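Workshop > Notebook > Pegs and blocks

Print this page | E-mail this page

8 April 2021

Good day on the peg fits! I've been wanting to get the new batch of blocks out since January and this afternoon I finally had the table clear and a couple of free hours, so I went through the lot.

For anyone picking this up cold: the pegs are the Cendari ones, round, slightly softened at the top, and the blocks are our own, bored on the Trastska drill in the back room. Each block gets one hole. I cut three sizes of clearance, which I've been calling snug, middling and easy, and I'm delighted to say that middling is lovely. The peg goes down with a little breath of air under it and stays upright without rattling. Snug is nice too, but it squeaks, and two of the snug blocks wouldn't take a peg at all until I'd run a countersink round the mouth of the hole.

That countersink is the find of the day. I only meant to knock the burr off. A quick turn by hand, hardly any pressure, and the peg finds its own way in even if you come at it a bit crooked. I went back and did the same to every block in the tray. Orathai Kaewkla tried them with her eyes shut and got six in a row, and then wouldn't give them back.

Things to remember for next time:
- Wipe the blocks before measuring. Swarf in the bottom of the hole makes a peg stand proud and you end up blaming the drill.
- Mark the clearance on the underside in pencil. I mixed up two trays and had to gauge the lot again.
- Peg 61 is a hair fat at one end. It's in the jar on the windowsill, please leave it there, I want to compare it with the Ukeo ones when they come.
- The dark blocks show up beautifully on the white top. The pale ones from the first batch get lost on it, so let's stick with dark.

I also tried a drop of wax on one of the snug pegs — wonderful for the first few goes, then it picks up dust and gets worse than before. Not worth it, I think, though Orathai wants to try a dry one from Sriwong and I'm happy to be proved wrong.

Still to do: a shallower hole. At the moment a good length of peg goes in and I'd love to know how little we can get away with before it starts to lean. I'd guess around half the present depth. There's enough stock left for a small set, and I could drill them in the same jig with a spacer underneath.

Spacer is on the second shelf, next to the reamers. The jig needs its left-hand screw replacing before anybody uses it again, as the thread is nearly gone — I've put a bit of tape on it.
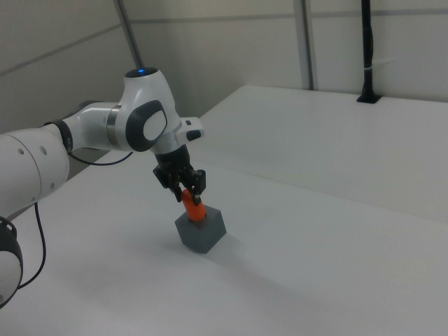 If the shallow set comes out well I'll bore a few at a slight angle too, just to see what they're like to fill. Orathai reckons they'll be horrid. I can't wait.

Contact the workshop | Copyright | Back to top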